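Print this page | E-mail this page

Speaker notes, Kurnasham meetup, January

OK, hi everybody! Start with the hands question (who has ever taught a kid to tie a shoe?) and wait for the laugh. Then say: that's my job, only the kid is a robot arm and it needs to see the shoe thing a few hundred times.

So, Tarov. It's a hand-held gripper with a camera on it. You hold it, you do the chore, it records. No robot in the room at all, and I love that part. Mention that Eduard Zelenák built our first pair and that we still use them.

Numbers, quickly: 23 chores on the list, 6 people recording, around 57 good takes on a good day. Don't read out the whole list! Just say kitchen, bench, craft table.

What makes a take good? Slow hands. One clean grab. If you fumble, keep going, don't start over (I want the fumbles too, the model needs to see people fix things). Tell the Anska story here if there's time, skip it if not.

Next slide. Leave it up a while and let people squint.
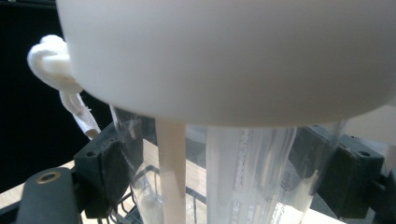 Slide 31: clear plastic between the gripper pads, wooden stick, wire rack underneath.

Talk about see-through stuff. Reflections, streaks, things behind it looking bent. I get asked why we don't just paint everything orange, and my answer is that your kitchen isn't orange. Also point out how much of the view one big white thing can take up when it's that close to the lens.

Then over to Janssen for the training half. Drink some water!

Print | E-mail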